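Workshop Tips: Trying Out Grippers in the Simulator First

Gripper fingers are cheap to print and slow to swap. Before either, load the arm, the table and the parts into a simulated room and run the pick there. Most bad fits show up on screen within the first few runs. The tips below come from comparing two finger sets, Nallden and Radebe, on the same arm with the Fato controller.

Set up the table first. Model the top at its real size and put the arm's base where it will be bolted. An arm that reaches everything from the center may not do so from one end. Keep the small parts in one cluster to begin with and spread them out later.
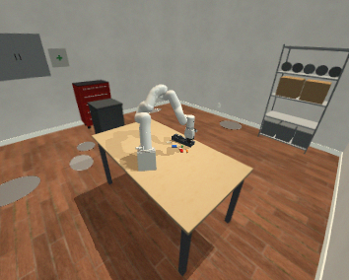
Use plain blocks before real parts. A block has flat sides and a known width, so a missed grip points to the fingers or the program. Give each block its own color. It makes the logs easier to match to the replay.

Set the closing force low and raise it in small steps. We start at 4 newtons and stop at 20. In our runs the Radebe fingers held at the lower settings but tipped the block when they closed off center. The Nallden set needed more force and was less fussy about angle.

Run each finger set 200 times with the same list of start positions. Changing the list halfway makes the comparison worthless – save it as a file and load it every time.

Label the compartments. Single capital letters in black on white read well from a camera looking down past the wrist, and the same letters can go in the program as target names. Check the view with the fingers down at the opening, where they cover the most.
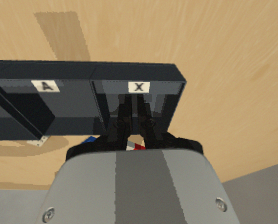

Issue 4, page 20

Measure finger width against the compartment opening, with the fingers spread. Ntombi Kekana adds the thickness of the part on each side and calls that the minimum. For deep compartments, go in straight and turn the wrist 90 degrees only after the tips are clear of the rim.

Add a second view from low down, near the height of the tabletop. The overhead camera is poor at judging the gap between fingertips and tray, and a side view settles it. Keep the walls and furniture in the model if the arm could reach them.

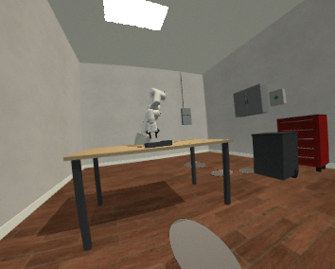
Lighting matters more than expected when a camera guides the arm. Move the lamp in the simulator and repeat a short batch. If the success rate drops, the vision settings are too tight. Melati Siregar keeps one batch with the shadow of the arm falling straight across the parts and treats it as the pass mark.

Save the controller settings with the results, under the same name. The Irkholm fingers are next, on the same list of start positions.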